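## 4. Comparing the two grippers in the sim

Do this before you bolt anything to the real arm. Section 3 (controller install) has to be finished and saved.

You need:

- Pradik two-finger profile
- Ivow suction profile
- Starnivau controller, set to sim mode
- the living room scene from the Agbenyega pack

**Caution:** sim mode, not live. Check the mode line on the controller twice. If the real arm is powered it will move.

1. Start the controller. Wait for the green status line.
2. Load the Pradik profile. Port is 3000, leave it alone unless something else has it.
3. Set the seed to 232. Same seed for both grippers or the comparison's worthless.
4. Load the living room scene. Textures can take a while the first time, don't click anything.

 Note: if the bricks stay plain gray with no mortar lines, reload the scene. Folasade Igwe has the full texture set if yours is incomplete.

5. Park the arm behind the camera. Menu > Arm > Park. Otherwise it blocks the start view.
6. Run the ball pick, 5 tries. Log goes to the results folder by itself.
7. Run the laptop approach, 5 tries. Approach and hover only, no lifting. Suction on a lit screen gives junk contact numbers, we're still chasing that one.
8. Swap to the Ivow profile, reset scene, repeat 6 and 7. Dont skip the reset.

**Note:** a reset puts the objects back but not the camera. Camera reset is a seperate button.

9. Check the start view before each run. Brown sofa on the left with the open laptop on the seat, PLAY on its screen, teal ball on the parquet against the brick wall. Ball missing = wrong scene version.

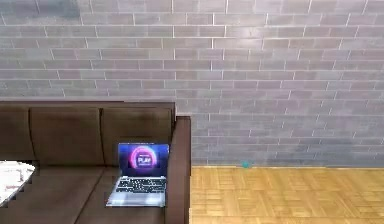 10. Save both logs with the gripper name in front. Close the scene before closing the controller.

### If it goes wrong

- Jagged edge on the white marbled top at far left: display only, ignore it.
- Fingers close beside the ball: grip offset still at default. Set it to 2 in the Pradik profile and rerun.
- Suction never reports contact: wrong profile loaded, go back to step 8.
- Controller freezes on reset: kill it, restart, start again from step 2. Half a log is no good to us.

Anything else, send the log to Tetteh Kyei with the seed and the gripper name.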